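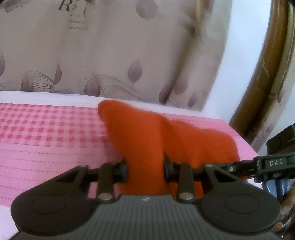
Figure 4.1 An orange sock on a pink checked sheet, pinched along a fold.

Chapter 4
Socks, and Other Small Soft Things

I put off writing this chapter for months. Shirts are easy to write about, because a shirt has shoulders and a collar and more or less tells you which way up it goes. Towels are easier still. Then you get to socks, and all the tidy rules from Chapter 3 stop working. A sock has no straight edges to speak of, it has a bend in the middle, and if it's a fuzzy knitted one it will happily sit in a heap with the toe and the cuff looking exactly alike.

Have another look at Figure 4.1 before you read on. The sock is crumpled, with one part standing up like a tube and another spreading out to the right, and only a narrow fold of it is pinched. Could you say for certain where the toe is? I couldn't, and I have been teaching household textiles for a long while now. So the first skill in this chapter is simply finding out what you've got hold of, and we'll spend more time on it than you might expect.

When I taught the evening course at Drudport I used to tip a whole basket of odd socks on to a bed and ask everyone to get on with it. My colleague Bontu Birhane kept the tally one October, and we went through 109 socks in a single session (I still have the sheet of paper somewhere). What struck us both was how people picked them up. Nearly everyone grabbed the middle, which is the worst place, and then had to let go and start again. The quick ones felt for the cuff first — it's usually thicker or stretchier than the rest — and let the remainder hang down under its own weight. Hang a sock by its cuff and most of the puzzle goes away.

The surface matters too, and I do most of my folding on a bed. A sheet has a bit of grip, so a woolly sock stays where you put it, but a mattress gives when you press, and anything laid near the edge tends to droop over the side. A table is firmer and better for flattening. Try both in Activity 4A and see which you prefer.

We'll start with single socks in Section 4.1: finding the cuff, smoothing the heel and laying the thing flat. Section 4.2 is about pairs, including the old argument over rolling them into a ball (I'm against it, it ruins the elastic, but I'll give you the other side). Section 4.3 moves on to gloves, baby hats and tights, and I'm sorry to say tights get four pages.

Before you begin
You will need six pairs of clean socks, at least two of them thick and fluffy, and a bed or table with a plain cover or a checked one. Checks are handy for lining things up! Leave the socks unpaired and in a heap. Don't smooth them out first, however much you want to.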